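Where do I find proper lyrics for the Clidport B-sides?

Tirta Govindasamy
I've been trying to learn the second verse of Drultosura for weeks and every lyrics site has something different. One says "salt in the river", another says "sold to the giver", and the third just gives up and puts question marks! I've only got the download, so no booklet. Did the band ever put the words out themselves? I'm singing it at an open mic in December and I'd rather not mumble.

Syahrul Majimbun
Yes – they were printed on the inner sleeve of the vinyl, but only the first pressing of 538 copies. I've got number 407 (bought it off a mate for 30 quid, lucky me). It's definitely "salt in the river". The line after is "and you carried it home", which most sites leave out completely. Watch the last chorus too, she swaps "you" for "we".

Saragih
just slow it down to half speed and listen, works for me

Onesari
I'd trust the sleeve over your ears on this one, the vocal's buried under that organ. She does sing it differently live though. On the tour recording I've got it's much closer to "silt", and she drags it over two bars, so you've got a bit of room to do your own thing.

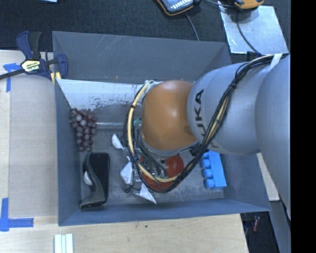
If you're playing it on guitar, put a capo on the second fret and it sits nicely for most voices. Good luck with the open mic!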